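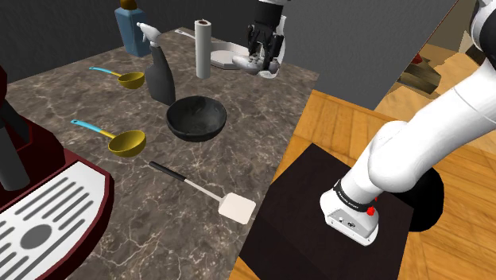

About us

Oletti Kitchen Services has been washing, wiping, portioning and putting away in Windthorpe since before the ring road, first as a tea room with ideas above its station and now as a contract kitchen sending out 3155 meals a week to schools, two aged care homes and a rowing club that never pays on time.

Nilton Rengifo runs the place. Milagros Mamani runs Nilton. There are 41 of us on the roster, most of whom can be found near the kettle at 10 am.

The robot question

Visitors ask about the robots before they ask about the food, and we have made our peace with that. We have 4 arms on the benches, all looked after by Alcides Taipe, who came to us as a pastry cook and had the bad luck to be good with spanners. They do the fetching and setting out: bowls, ladles, bottles, the spatula that used to live wherever the last person dropped it. Every new job is rehearsed in simulation first, on a rendered bench, where a dropped bowl costs us nothing and the floor never needs mopping. Alcides has broken a great deal of imaginary crockery. The real crockery bill is down and he would like this mentioned.

What changed for the staff

Less than the brochure promised, and more than we expected. The early shift now starts at six instead of five, which did more for morale than the staff barbecue ever has. Wrists are better. Jhonatan Echeverri spent nine years laying out stations for other cooks and these days he writes the layouts the arms follow, for more money and with a chair. He says the chair was the clincher.

Some things got worse before they got better. The first month was slow, as the arms like everything in its place and we are not, by nature, a tidy people. Two of our cooks didn't care for the change and moved on, and we were sorry to lose them. The rest of us had to learn to say where a ladle goes and then put up with it going there.

Nobody's hours were cut to pay for the machines. That was agreed in writing before the first one was bolted down, and the agreement is pinned up beside the roster for anyone who likes to check. Tasting, seasoning and arguing about seasoning are still done by people.

Tandum

Tandum is our name for the training program – the spelling was a typo on the first sign, and the sign cost $200. New starters spend a fortnight in it, half at the stove and half with Alcides. Cyril Dobson went through at sixty-three and now teaches the Thursday group.

Visiting

We do tours on Thursday afternoons, by arrangement with Milagros. Wear closed shoes and please don't wave at the arms. They won't wave back, and it unsettles Nilton.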